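December, notebook 7, tableware bench

Spent the morning on glaze and the afternoon on being wrong about glaze. Progress of a kind.

Femke wants a decision on the square plates before the Grekomik order goes out. The brown-gray glaze (she calls it Tania, after an aunt, and the name has stuck to the buckets) comes out glossy and mottled, and everyone who picks up a piece tilts it toward the window and makes the same pleased noise. I have made the noise myself. My complaint is with the dark rim. On the round bowls it behaves. On the squares it wants to thin out at the corners, and then you get a plate that looks chewed.

Went through the latest batch, 130 squares, on the white table with the overhead lights on. Pulled the ones with weak corners and stacked them by the sink, where Femke will find them and argue for half of them. She has done this with every batch so far and has a decent record, so I left space on the label.

The curved-in sides are holding up better than I predicted in the last notebook. Please do not look up what I predicted in the last notebook.

Things to sort out:

Rim slip is too thin again. Godelieve mixed it by the card, so the card is wrong. Card is in my handwriting.

White table shows every crumb of kiln wash. Wipe before a plate goes down, with the soft cloth and not the one that used to be a T-shirt.

Foot ring on the squares: Lie would like it a touch wider for stacking. I would like it left alone until after the order. Parked.

Pliroson catalog has the squares down as "charcoal." They are not charcoal. Wrote to them, politely, for the second time. The first time they changed it to "slate."

Femke's rule for rims, copied here so I stop asking: if you notice the corner before you notice the plate, it goes by the sink.

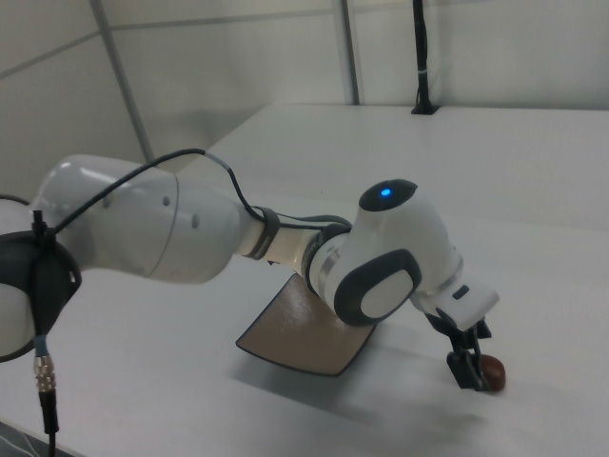
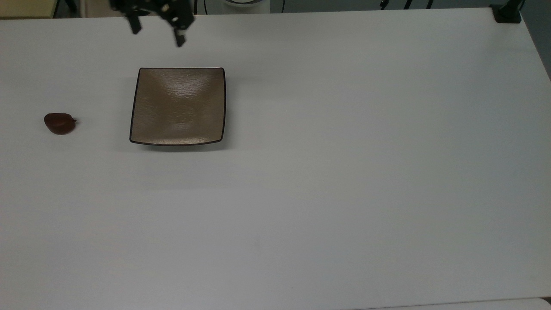 White table; the second has a square in Tania, dark rim.

Notebook 7, p. 43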